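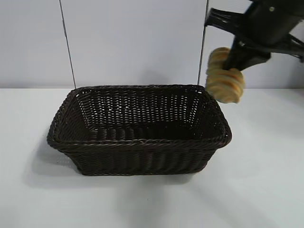
A dark woven basket on a white tabletop.

STANDOMITZ QUESTIONS NEW COMPLAINTS SCHEME FOR HOMEWORKERS

Rights group Standomitz has said it will not sign the Mitico pledge on fair treatment of homeworkers in its present form, and has asked to see proof that the scheme does what it claims.

The pledge, launched in December, promises that any worker can raise a complaint and be heard within five days. Its backers say 2,636 workers are covered. Standomitz asked how many had been told so in a language they read. The answer was 318.
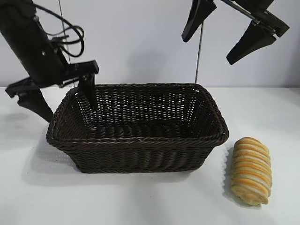 "A right you have never heard of is not much use to you," said Tatu Obura of Standomitz. "We have read the pledge three times and still can't find who pays when it is broken."

Complaints are to be handled by Ovus, a firm paid by the same buyers it would be looking into — an arrangement the pledge calls independent. Standomitz wants the contract published, along with every ruling made so far.

The group will look at the matter again once it has a written reply.

Filed under: Workers' Rights, Press Releases
Shares: 5 | Comments: 3
Contact the press office | Back to top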